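Search the archive
List home | Threads | Authors | Subscribe | Log in

From: Elfriede Hagedorn
Date: Jul 9, 2023
Subject: Re: grip rule for wrapped food

Munther Haddad wrote:
> Section 16 says "hold by the package, never by the food." With
> cling film you can't do one without the other. Can we fix the wording?

Yes, please. The February draft was written with boxes and bottles in mind. Film has no stiffness of its own, so the fingers end up on the bread.
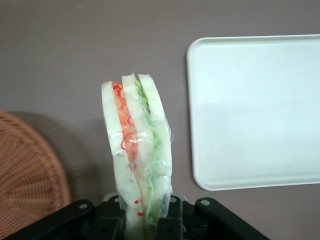 My proposal for 16: "Soft wrapped items are gripped near one end, at the lowest force that holds them, and the tray they go to is clear before the lift." Ludger wants a force limit in numbers. I would leave that to an annex – bread varies too much.

Second point, baskets. Section 18 treats a basket like a bin with straight walls. Ours are round, and the fingers have to go down inside the rim. I'd add a line on approach from above and keep the second arm back while the first is in the basket.
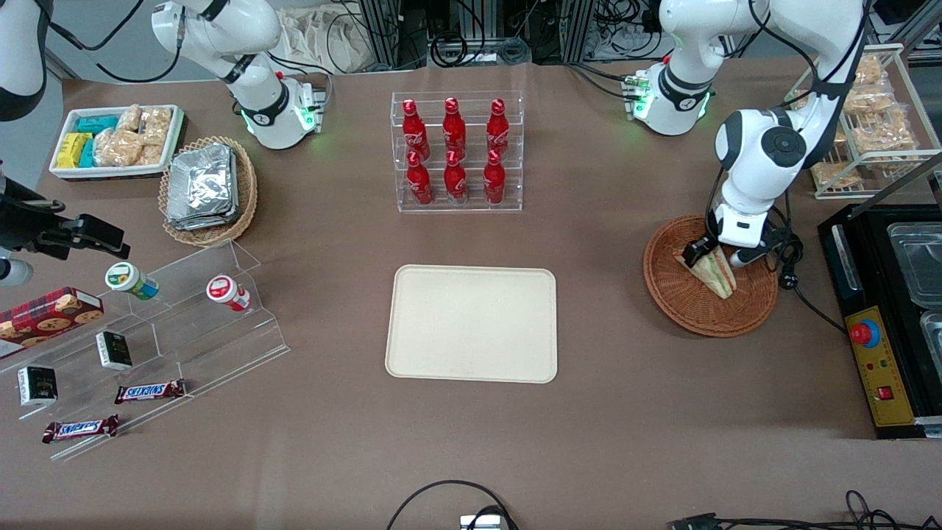
Left arm in the sandwich basket, cream tray still empty.

Ida, can you put both changes in the Dirnel copy? Comments from Kusaleck are still open.

Elfriede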